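Home Tips > Cleaning > Cloths and Rags

Looking After Cleaning Cloths So They Last

By Unnur Skov

Most cleaning cloths get thrown out too early or kept far too long. A cotton cloth that is washed properly will do years of work on benches, windows and timber. One that sits damp under the sink is smelly by September and no good for anything.
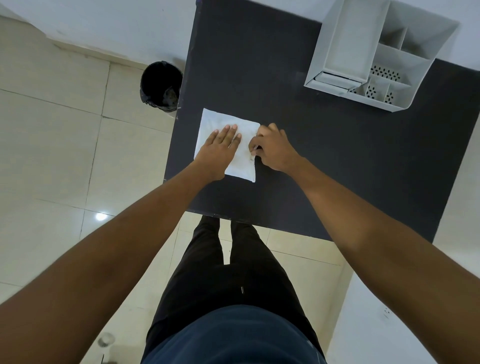 2 min read

Start by sorting. Kitchen cloths, bathroom cloths and workshop rags should never share a wash. I use colour for this: white for the kitchen, blue for the bathroom, anything old and grey for the shed. If all your cloths are the same colour, a stitch of coloured thread in one corner does the job.

Washing

Rinse cloths in cold water before they go in the machine. Hot water sets egg, milk and blood. After that, wash cotton at 60 degrees with your normal powder and no fabric softener. Softener coats the fibres and the cloth stops soaking things up. Microfibre goes in a separate, cooler load, as it picks up lint from cotton and towels.

For a sour smell, soak overnight in a bucket of warm water with two tablespoons of washing soda, then wash as usual. Wear gloves. Don't add bleach to a bucket that has had vinegar or any other cleaner in it.

Drying and folding

Peg cloths out flat, by one edge. Sun is good for whites and will fade everything else. Smooth them by hand while they are still slightly damp and you won't need the iron. Fold in half, then in half again. When you're wiping, this gives you a fresh face each time you turn the cloth over.
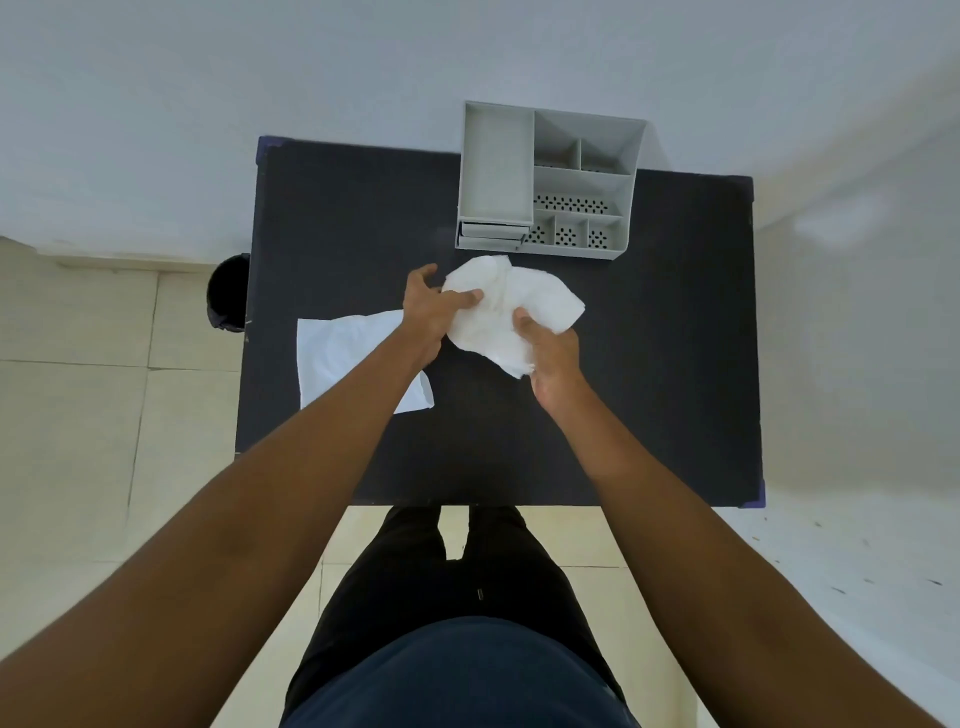
Store them dry and somewhere with a bit of air. An open shelf or a shallow drawer is fine. A plastic bag is not, even for a week. Put clean cloths at the back of the pile and take from the front so they all wear at the same rate.

Oily rags

Treat these differently. Rags with linseed oil or timber stain on them can heat up and catch fire by themselves if they are left in a heap. Lay them out flat outdoors, away from the house, until they are stiff and dry – or put them in a metal tin filled with water and close the lid. Check with your local council about where to take them. They don't go in the washing machine or the dryer.

When a cloth gets thin in the middle, cut it up for shoe polish and bike chains.

Filed under: cloths, laundry, storage
Next: Getting Candle Wax Out of a Tablecloth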